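Putting the Groceries Away: A Study of Small Storage
Project report, Rovotness design studio, first-year group 3
July 8, 2024

We started this project in February with a question that sounds almost too simple: why do small things never make it back to where they belong? Our group lives in shared housing at Skoltavent, where every kitchen has one tiny counter, and we wanted to find out if a small drawer cabinet and a single tray could keep that counter clear. We had so much fun with this!

Our setup was deliberately plain. A dark surface stood in for the counter. On it we used a two-drawer wooden cabinet with dark handles, a shallow cream tray with rounded corners, and groceries of the kind that get left out. The rule we called Toom was that anything in use goes on the tray and anything else goes in a drawer or up on a shelf.
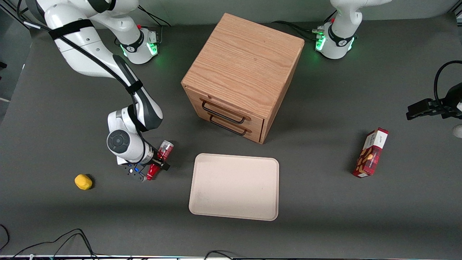 Gurkico wrote on our midterm draft that a tray only moves the mess. In that kitchen everyone had a tray, it was full by the second evening, and a drawer you have to open with wet hands never gets opened at all. Could we test it with the drawers left ajar?

We loved this comment and changed the plan because of it. The second round had 200 put-aways in total, with the drawers closed for the first part and slightly open for the rest. Closed drawers gave us 77 items returned to the right place. Open ones gave us 121, and the last two were never put away (both lemons, left on the counter). The two parts weren't equal in length, so we can't call it a fair race, but everyone in the group noticed how much easier the open drawer felt.

Size turned out to matter more than we expected. Bottles roll, so they need the rim of the tray. Long boxes were the hardest thing on our list - too big to drop in a drawer without thinking about the angle, too light to stay put when something bumped them. Shortbread became our standard long box, and we got very attached to it. 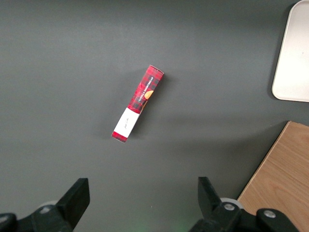
Photo: Rovotness studio, group 3

For the final version we drew up to 16 drawer layouts on paper and kept the one with a low divider running corner to corner. A long box goes in diagonally and there is still a triangle left on each side for tea bags, clips and other little stuff. We built the divider out of scrap cardboard and it held up through the whole last round.

Next time we would like to try a deeper lower drawer and a second tray, and run both rounds at the same length. We would also start with the layouts much earlier, since drawing them was the best part of the project.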